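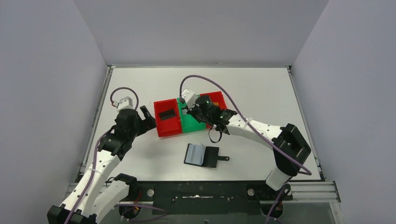
Photo: Teodoro Dumlao

I lost most of a week to a cable, so I'm writing it down while I still remember the order things happened in.

The setup is two white arms over a white table, a sorting tray between them, and a flat black holder in front with a card on it. The job is for the pair to share the tray without getting in each other's way. We call the routine Hedildale, after the street Teodoro grew up on. It had been running well enough through the fall that I had stopped watching every cycle.

Then in December the right arm started stopping on its own. It would swing in over the tray, get most of the way down, and quit. The controller said it had lost the wrist module. Power cycle, home both arms, start again, and it would be fine for an hour or for two minutes.

My first guess was heat. I let it sit, pointed a desk fan at it, and the next run stopped sooner than the one before. My second guess was the software, mainly from having changed it. I had raised the approach speed the same afternoon the first fault showed up. I put the old number back and it still stopped. That cost me a day and a half, most of it reading my own commits.

Eun-ji Jeon was the one who told me to quit reading and start logging. She had me write down the joint angles at every fault, by hand if I had to. I did it in a script, and by the time I had 20 faults the pattern was plain enough. Every stop happened with the arm reaching left past the middle of the tray and the wrist rolled toward the back wall. Time of day made no difference, and neither did load.

The purple cable comes off the white module at the wrist and goes back along the arm to the base. I had left a loop of slack at the top so the wrist could turn. What I hadn't done was check the loop at full roll. In that one pose it went tight and pulled sideways on the plug. The plug didn't come out, it just moved enough to drop the signal. By the time I walked over and looked, the arm had sagged a little and the plug had settled back in. I must have wiggled that connector a dozen times and called it good.

The part that bothers me more is what happened on the other side. When the right arm faulted, the left arm kept going. I had assumed that a fault on either one stopped both. It didn't. The stop was wired through for the emergency button, but a lost module on one side only stopped that side. On the last fault before I shut things down, the left gripper came across and hit the right one where it was parked over the tray. It was a slow hit. It scuffed a finger and shoved the tray over, and my hand was not in there, but an hour earlier it had been. I had been reaching in to reset parts after a fault with the left arm still live, on the belief that everything was stopped.

So, what changed:

The cable on the right arm has a longer loop and a clip behind the plug, so a pull lands on the clip. I did the left arm the same way. It had never faulted, but it had the same routing.

A fault on either arm now stops both. There is also a watchdog: if one side hasn't heard from the other in 800 milliseconds, it holds position.

Nobody reaches over the table unless the button is pressed in. Teodoro put a note on the controller about this, in large letters, addressed to me.

After the fix I ran the tray routine with the speed back up. It got to 1,415 cycles before I stopped it to go home, with no lost modules. I also pulled the wires on purpose, one arm and then the other, 6 times in all, and both arms stopped each time.

I still want to replace the plug on the right side. It spent weeks being tugged at and I don't trust it. The spare is on order, and until it gets here I check the clip before each run.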